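Farquharson to reopen Vandimel conference hotel in April

Hotel operator Farquharson will reopen the Vandimel, its conference property on the Cimside waterfront, in April following a closure for structural and mechanical work. The hotel returns with 100 guest rooms, down from its previous count after several smaller units on the upper floors were combined into suites.

Meeting space has been consolidated on a single level and now totals 1332 square meters. The main hall can be split into two sections by an acoustic partition, each with its own load-in door, rigging points and power distribution. Ceiling height in the hall is unchanged. A glazed foyer runs the length of the meeting floor and can be booked separately for registration, exhibits or standing receptions.

Eight breakout rooms open off the foyer. Each has a fixed display, ceiling microphones and a wired network connection at the presenter position. Hybrid sessions are routed through a control room next to the main hall, and organizers may bring in their own production crew or use the in-house team. Kistotus, which supplied the booking and access software at two other Farquharson hotels, has installed the same system here. Delegates will be able to use one code for their guest room, the meeting floor and the fitness area.

"Planners told us that the old layout put too many people in the elevators at the same time," said Innes Forsyth, general manager of the Vandimel. "Everything on the meeting side is now on one floor, and coffee service is on that floor as well."

Guest rooms have new windows, individual climate control and desks with outlets at working height. Beds and linens were replaced throughout. The largest suites have a separate sitting room that can hold a small board meeting or interviews, with a door to the corridor that bypasses the bedroom. 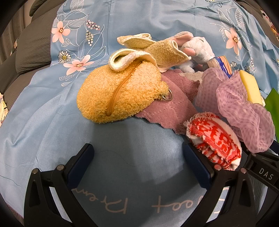 Rates and group terms

Groups booking 25 rooms or more per night will be offered a day delegate package covering the main hall or breakout rooms, lunch, two refreshment breaks and standard audiovisual equipment. Smaller groups can book breakout rooms by the half day. Attrition terms have been revised – organizers may release part of a room block without charge until eight weeks before arrival, after which the standard schedule applies.

The hotel has 57 parking spaces beneath the building, six of them fitted with chargers. Coaches can unload at the east entrance but must park off site. Cimside's rail station is a 10-minute walk away, and the hotel will run a shuttle on arrival and departure days for groups that request it at the time of contract.

The ground-floor restaurant will open to hotel guests first and to the public one month later. Outdoor event space on the quay is not part of the current phase – Farquharson has applied for a seasonal permit and expects to take bookings for it once the permit is granted.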